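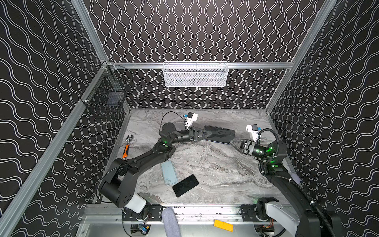 Figure 1. Two black arms at a marble-patterned tabletop, with wavy-lined walls on three sides.

4. What people said about the idling rule

I should say up front that I read these comments out of order. The district posted them in batches, and I started with whichever batch would open on my laptop. So my first impression of the Becerra idling rule came from truck drivers, and it took me a good while to get to the parents, the warehouse managers and the people who thought they were writing in about a bus route. I've tried to correct for that in what follows, but a reader ought to know it.

The rule itself is short. A diesel truck parked at a loading dock inside the Becerra air district may run its engine for no more than five minutes, with exceptions for very cold mornings, for equipment that draws its power from the engine, and for what the draft calls "active queue movement." That last phrase did more damage than anything else in the text. The district took written comments for 30 days and held its one hearing on 25th June, in a room that was (according to everyone who mentions it) far too warm.

When the window closed there were 3,000 comments in the docket. Aurelio Alvarado and I split them down the middle, coded our halves separately, then swapped a portion and argued. We ended up with four groups: comments on health, comments on cost, comments on enforcement, and comments on whether the district had any business making the rule at all. A comment could go in more than one group, and plenty of them did. A few went in none. I still don't know what to do with the one that is a recipe.

4.1 The queue problem

Take the drivers first, as I did. Very few of them defended idling as such. What they wrote about was waiting. A driver who reaches the Trendine warehouse early in the morning may sit in a line that creeps forward one truck length at a time, and the draft rule never says how long a pause can last before the line has stopped moving for legal purposes. Is it a minute? Is it the full five? Does the clock start over when the truck rolls forward ten feet? One driver asked this so patiently, working through a whole morning at the gate, that I copied his comment out and taped it over my desk.

Brarnance, which hauls for Trendine and for several smaller docks, made the same point in a much longer letter. Its lawyers wanted the fine to fall on the dock operator whenever the wait was the dock's doing. Trendine (no surprise!) wanted it to stay with whoever had the key. You can read the two letters side by side and watch each company describe the same parking lot as somebody else's.

I coded most of this under enforcement. Aurelio coded most of it under cost. We never fully settled that one, and where our counts disagree I use his, mainly on the grounds that he drove a delivery van for years and I did not.

4.2 Form letters, and how we handled them

A large share of the health comments came through a web form. You typed your name, ticked a box or two, and the form produced a paragraph. It's easy to be snooty about these. I was, for a week or so. The usual practice in studies like ours is to bundle identical letters and count them once, and our first pass did exactly that.

Then I started reading the little spaces where people had added something of their own. A woman had written the names of her kids' inhalers. A man described the gray film on his porch rail and how often he wiped it down. Bundled up, all of that vanished into a single entry marked "supports rule, health." We went back and pulled out every form letter with even one added sentence and coded it by itself, which was slow and dull work and made Aurelio quite cross with me for most of March.
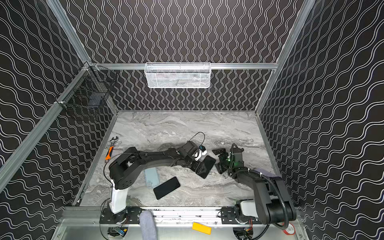 The district's summary of the comments is the document most board members would have read, and I want to be fair to it. It runs a few pages, it's clear, and the staff who wrote it had very little time. My complaint is with how much of the original wording it lets through. A summary can work like the black wire-mesh basket hanging on the left wall in the second picture, where you still see the wavy white lines right through the grid: something sits in front, yet what's behind it can be followed. The cost section manages this nicely. It quotes drivers and dock managers, keeps their odd phrases, and tells you where each quote came from. In the health section, though, I couldn't trace one sentence back to a person. Everything is "commenters noted" and "several residents expressed concern," and the porch rail is gone.

I don't think anyone meant to do this. The staff sorted the docket with Resico, the software the district already used for permit files, and it groups text by how alike it is. Company letters are all different, so they stay visible. Form letters look the same to it, added sentences and all, so they sink into one pile. We ran our own coded set back through the same sort to check, and got much the same result. The added sentences were too short to pull a letter out of its pile.

4.3 "Who asked you?"

The last group was the most fun to read and the hardest to code. These were comments about power, by which I mean whether a local air district gets to tell a truck from two states away what to do with its engine. Some were careful legal arguments. Others were one line, in capitals. I'd expected nearly all of them to oppose the rule, and a good many did, but there was a cluster that went the other way. Those people were annoyed that the district had waited so long, and they read its caution about state and federal authority as a dodge.

We coded both kinds together at first, under the plain label "authority," and only later added a direction to each. I'd do it differently next time and record direction from the start. A comment saying the district had gone too far and one saying it had hidden behind the state spent several weeks as neighbors in our spreadsheet, and an early version of our table makes them look like allies.

There's also a handful I moved at the last minute. They came from owners of small repair shops who supported the rule in general but wanted the cold-morning exception written in degrees, with a named thermometer. Aurelio says enforcement. I say authority, given that what they're asking is who gets to decide it's cold. They are listed under both.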